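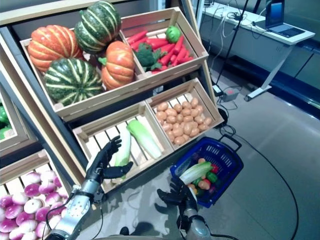

Tustance two-arm kit (forearms and hands)

Product code: TU-2091
Made by: Hladun, Naslow
Supplied as: parts, for assembly at home or in a shared workshop
Status: in stock

The Tustance is a pair of multi-fingered hands on metal forearms, sold as a kit with a body bracket and a control box. It is meant for people who already have a torso or a fixed post to mount it on and want something that can pick up ordinary objects. Most of the builders we hear from are using it for household and shop-type tasks: sorting fruit and vegetables, filling a basket, putting things back on shelves.

You will need to be comfortable with a hex key and a crimping tool. Soldering is only needed if you want to lengthen the cables. Remigiusz Bielecka built the first customer kit in the shared workshop at Gruscombe over three weekends, and the assembly notes were rewritten from his list of complaints.

What is in the box

Left and right hands, assembled and tested
Left and right forearm shells, with side panels
Wrist joints, one pair
Body bracket with spacers
Control box and mains lead
Cable set for both arms
Fastener pack, 54 pieces, including spares
Printed assembly notes

Not included: torso or post, elbow and shoulder joints, cameras, computer. The bracket drilling pattern is on the last page of the notes. If your torso has a different pattern, make an adaptor plate from aluminium and leave the bracket as it is. Two people have drilled the bracket and both cracked it at the lower hole.

Details

Forearm and hand, fully extended: 634 mm
Hand finish: dark grey
Forearm finish: silver
Cable exit: outside of the forearm, near the elbow end
Connection to computer: USB
Operating system: Linux only at present

Assembly

Lay the forearm shells on a towel. The panels scratch easily before the edges have been cleaned up.

Fit the wrists first, while you can still get a driver in from the open end. The wrist marked L goes on the left arm. Both will bolt on to either side, so check the mark before tightening.

Run the cable along the outside of the forearm and clip it at the points shown in the notes. Leave enough slack at the wrist for a full turn in both directions, then turn the wrist by hand and look for anything pulling. Demyd Semeniuk clipped his too tightly and had a finger that worked only with the palm facing down, and it took him most of an evening to find out why.

Close the side panels last. Screws should be snug. They go into threaded inserts that will spin if you lean on them, and a spinning insert has to be drilled out.

Plug in one hand at a time for the first power-up. The setup program asks for each finger to be opened and closed in turn and stores the end positions. If you change a finger later, run it again for that hand only.

Setting up something to pick

Artificial produce works well for the early stages. It doesn't bruise or go off, and you can leave it out between sessions. Our advice is to mix the shapes. A crate of small potatoes needs a pinch grip and good positioning. Pumpkins need the whole hand opened wide. Napa cabbage is the awkward one, with a firm end and a leafy end, and the grip that suits one will slip on the other. Carrots laid in a pile tend to come up in twos.

A tiered crate stand is worth building if you have the wood. Plain unfinished timber is fine. Ihor Panasiuk, who looks after orders here, has put his cutting list on the downloads page. Points to watch:

Sand the inside edges of the crates. The fingertip pads catch on splinters.
Slope the tiers towards the robot so the front edge doesn't hide the contents.
Fix the stand to something, or weight the base. An arm that misses a pumpkin can still push the crate.
Keep the slats close enough together that small items can't drop through.

For the basket, a rigid plastic shopping basket is better than a wire one. Fold the handle out of the way to start with. Set it in the same place each time by putting tape on the floor at two of the corners.

Keep cables off the floor where the robot or the operator has to move. A desk to one side for the laptop is enough.

Running it

Start at the slowest speed setting. The default grip force is low and will carry light items without trouble. Raise it one step at a time, and go back down before handling anything that could crush.

The left and right hands are controlled separately. There is no collision checking between them in the current release, so keep both in view when working over the same crate. Myroslav Skoryk is working on this and expects to have a first version out in January.

The stop button on the control box cuts power to both hands. The fingers go slack and will drop whatever they are holding. Keep the box within reach of whoever is watching, which may not be the person driving.

Care

Check the fingertip pads every 1000 grips, or sooner if you notice things slipping. The counter is on the status page of the setup program. Pads are sold in sets and push off with a thumbnail.

Wipe the hands with a dry cloth. Don't use spray lubricant on the finger joints. It collects sawdust, and in a shared workshop there is always sawdust.

Tighten the bracket bolts after the first day of use and then once a month.

Common questions from builders

Can I buy one arm?
Yes, left or right. Ask by email, as the single arm isn't set up in the shop. The control box is the same and a second arm can be added later.

Will it lift a full basket?
No. Use it to fill the basket and move the basket yourself.

Can I print my own forearm panels?
You can. The files are on the downloads page. Printed panels are thicker than ours and need the longer screws from the spares bag.

Does it fit the older Hladun torso?
It fits with the spacers supplied. Torsos bought second-hand sometimes have the shoulder plates swapped round, so measure before you order.

Delivery and returns

Kits are sent from Naslow on Tuesdays. Collection is possible by arrangement. Unbuilt kits can be returned within 30 days in the original box. Once the wrists have been fitted we will repair or replace faulty parts but can't take the kit back.

Questions about building go to Lukian Ivanyshyn through the contact form. Please give the number from the underside of the control box and say which hand you are asking about.

Page last changed November 17, 2023: cable clip spacing corrected, fingertip pad sets added to the spares list.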